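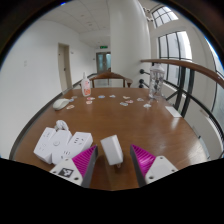 Why does a simulator feel sluggish when the computer running it is fast?
Mostly it comes down to waiting. Each part of the simulator holds on to your input for a little while before passing it along, and those little waits add up, however quick the processor is.

Chapter 3
Transport Delay, or Where Did My Input Go?

I learned to care about delay the hard way. My first real job was on a fixed-base trainer in Zalldale, a two-seat turboprop cockpit bolted to the floor of what used to be a seed warehouse, and the pilots who came through all told me the same thing: it wallows. They'd roll into a turn, overshoot the bank angle, correct, overshoot the other way, and climb out muttering. I spent weeks fiddling with the aerodynamic model. I changed the roll damping. I changed the aileron effectiveness (twice, and then changed it back). The thing still wallowed, and now it flew like the wrong aeroplane as well.

The model had been fine all along. What I had was a delay of 190 milliseconds between the stick moving and the horizon moving, and a pilot can't fly smoothly through that. You push, you see no result, so you push a bit more, and then both pushes arrive together.

In this chapter we'll follow one stick movement through the whole chain, from the sensor at the base of the stick to the light leaving the display. You'll need the frame loop from Chapter 2, so if you skimmed that one, go back and have a look at the timing diagram before you get too far in.

Some words first. By transport delay I mean the extra time the simulator adds, over and above whatever lag the real aircraft has. A big, heavy aircraft responds slowly and ought to. If you measure from stick to picture without taking the aircraft's own response away, you'll blame the simulator for physics. I've seen this done in a signed acceptance report. 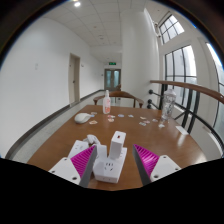 The chain itself has more links than most people expect. The control loading computer samples the stick and sends a packet. The host picks that packet up at the start of its next frame, which may be nearly a full frame away if you're unlucky. It works out the new attitude, then hands it to the image generator, which has a frame clock of its own and no interest in the host's. The image generator draws, buffers, and sends the picture off to a projector that may well do its own processing before showing anything – and that last bit is often missing from the datasheet.

On the Zalldale trainer, the projector alone was eating 42 milliseconds. I'd never thought to check it. There was a menu setting for image smoothing, switched on at the factory, and I'd walked past that projector every morning with my coffee.

We'll start with the host, where you have the most control, and work outwards. Section 3.1 covers sampling and why two unsynchronised clocks give you a delay that wanders from one test to the next. Bring a calculator for the exercises, and keep your Chapter 2 loop handy, as we'll be adding time stamps to it.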